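Nurevside opens to a full house at the Stanciu

The first public showing of Nurevside took place on Friday night at the Stanciu cinema, with most of the cast in the hall and a line for returned tickets that went past the bakery next door. The film is the second feature by director Zlatko Radulović. It runs a little under two hours and was shot in the harbor district of Flustovholm over two winters.

Sânziana Pop, who plays the ferry pilot Ukia, came straight from rehearsals for a stage play and sat in the third row with her parents. She had not seen the finished cut before. Asked afterward what she thought of it, she said the storm sequence was shorter than she remembered and that she was glad of it. Her co-star Marius Tudose watched from the balcony and slipped out before the lights came up, but he was back in the lobby in time for the photographs.
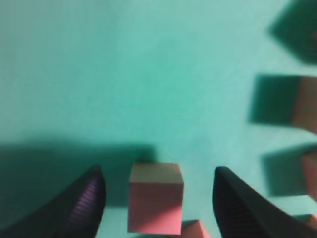

Gheorghița Filip

The story follows Ukia through the last week of a ferry line that is about to be shut down. There is not much plot beyond that. A passenger leaves a suitcase on board, the owner's son comes home to sell the boats, and the weather turns. Tudose plays the son and gets the best of the dialogue, most of it in the long kitchen argument near the end. Pop has fewer lines and is on screen nearly all the time.

Radulović spoke for a few minutes before the screening. He thanked the crew by department and said the script had gone through 18 drafts, the last of them written during the shoot. He also confirmed that the ending had been changed after an early private showing for friends of the production. He would not say what the first ending was. Tudose, asked the same thing in the lobby, said it was longer and had a dog in it.

The music is by Paraschiva Preda, her first score for a feature. She recorded it with six players in a school gym, and it drew applause of its own during the credits. A soundtrack album is planned for June, with 1000 copies on vinyl and the rest as a download.

Reaction in the hall was warm, though a few people near us found the first half slow. The laughs came mainly in the ticket office scenes, and the kitchen argument was watched in silence.

Nurevside plays at the Stanciu every evening for the next two weeks, with an added matinee on Sunday. Pop and Radulović will return for a question session after the early showing on March 22, 2022. Seats for that one are sold at the box office only.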